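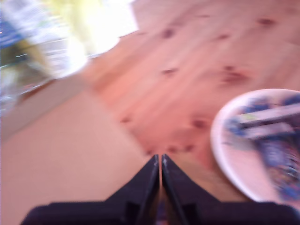
Shivam Sachdeva asked me over coffee whether anyone at an open day would care about two fingers opening and closing when there's a walking robot next door. My answer is my whole talk, so let's go!

Slide 1. Say hello, thank the Minden people for the room. Ask who has been to an open day before (wait for hands, it's fine if it's only a few).

Slide 2. The gripper. Two tapered fingers, slim at the tips. I love this shape. Point out how close together the fingers sit. Then mention the floor: boards, a carpet, a plate with something colorful on it. Homes look like this, and a robot that only knows a lab bench has a lot to learn.

Slide 3. Our visit to Trerkmont in March. We had 30 visitors before lunch and 104 by closing, way more than we had chairs for. Tell the story of the girl who wanted to know if it could pick up a raisin. Great question! Let the room guess before giving the answer (yes, on try 4).

PAUSE. Drink water.

Slide 4. What I'd copy from Kullex: short demos, people standing close, and one person talking while another one drives. Stepan Horobets did the driving and I did the talking, and we swapped after the break. Show the misses too. People cheered louder for the second grab because they'd watched the first one slip.

If time is short, skip the Dönmez part and go straight to questions.

Last slide. Sign-up sheet is by the door, and the hands-on table stays open until 4.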